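Testspielerinnen und Testspieler für »Drekunum« gesucht

Liebe Spielefreundinnen und Spielefreunde,

nach vielen langen Abenden am Küchentisch und noch mehr Abenden am Rechner ist es so weit: Unser Handelsspiel Drekunum geht in die geschlossene Testphase, und dafür brauchen wir euch! Ihr führt ein kleines Kontor am Fluss, schickt Kähne los, feilscht um Salz und Tuch und versucht, den Hafenmeister bei Laune zu halten. Eine Partie dauert 45 bis 60 Minuten, gespielt wird zu zweit bis zu fünft oder allein gegen den Computer.

Wir von Plikari sind ein kleines Team von 11 Leuten und kennen unser Spiel inzwischen so gut, dass wir über manche Stolperstelle einfach hinwegklicken. Deshalb wünschen wir uns Menschen mit frischem Blick — gern alte Hasen, die schon jedes Brettspiel im Regal haben, aber genauso gern Leute, die zuletzt als Kind gewürfelt haben.

Was ihr mitbringen solltet:
Ein Tablet oder Smartphone, nicht älter als fünf Jahre
Zwei Abende pro Woche, vier Wochen lang
Freude daran, uns hinterher ein paar Zeilen zu schreiben, auch unbequeme
Mindestalter 16 Jahre

Vergeben werden 206 Plätze. Wer bis zum Schluss dabeibleibt, bekommt die Vollversion geschenkt, dazu die Erweiterung »Sorrentino«, und wird auf Wunsch im Abspann genannt. Eine Bezahlung können wir leider nicht anbieten.

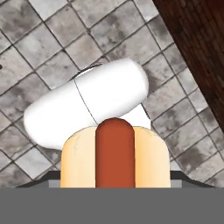 Wenn ihr als feste Runde mitmachen möchtet, meldet euch bitte einzeln an und schreibt den Namen der Gruppe dazu, dann landet ihr am selben virtuellen Tisch. Vorkenntnisse aus unserem ersten Spiel Tritix sind nicht nötig, schaden aber auch nicht!

Eure Bewerbung — ein paar formlose Sätze genügen vollkommen — geht über das Kontaktformular an Usa Yensuk, Betreff »Testrunde«. Sie beantwortet auch alle Fragen, braucht im Dezember aber manchmal ein paar Tage dafür.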